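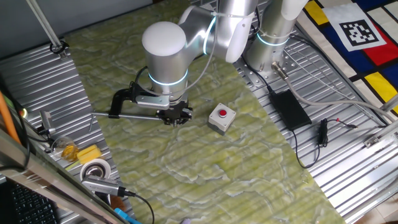 *Green marbled mat on the bench.*

Mar 26, 2021

Humidity cupboard, paper samples. Opened the Bennani batch this morning after the long soak at high humidity. Sheets 1 to 4 have cockled along the short edge, same as in December. The Madero sheets in the same cupboard are flat. Both lots are cut from the same direction of the roll according to Vasco's sheet, so grain doesn't explain it. I want to look at the sizing next.

Weighed everything twice. Sheet 3 of the Bennani lot gave two different readings and I have crossed both out. Will redo it after the weekend with the draught shield closed.

Paste: the wheat starch from the tub marked 303 is past using, smells sour. Threw it out and made fresh, one part to 4, strained through the fine sieve. A bit thick. Thinned half of it for the tissue repairs and left the rest as it was for the boards. Both jars are in the fridge door, labelled.
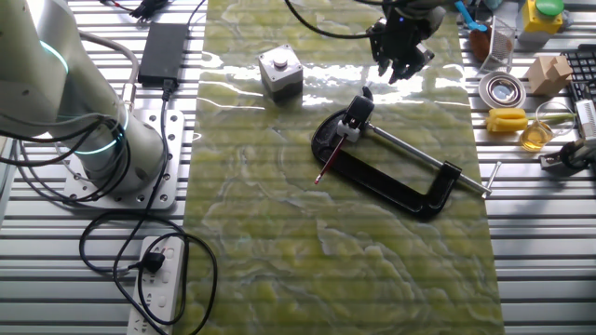 *Slatted table with the power strip, lower left.*

Heikki Koskela rang about the Illenau ledgers. He wants the spine linings kept wherever they will come off in one piece. I said yes for volume 2, where the glue is already powdery, but volume 3 has been relined with something brown and shiny and I won't promise anything there. Tested a corner with a damp swab, no movement after ten minutes. Tried a poultice on the next bit along, left it under film for half an hour and got a little softening at the edge.
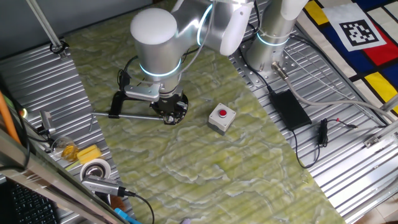
The softened part lifts with the bone folder but takes paper fibres with it, so I stopped. Next try is a stiffer poultice, shorter time, and lifting while it is still tacky.

Blotters are low. Vasco Frade is ordering from Brenovel and needs the sizes by Monday. I have put down the large ones only.

To do:
- reweigh sheet 3
- sizing test, Bennani and Madero side by side
- send Heikki the notes on volume 3
- wash the fine sieve, it was left in the sink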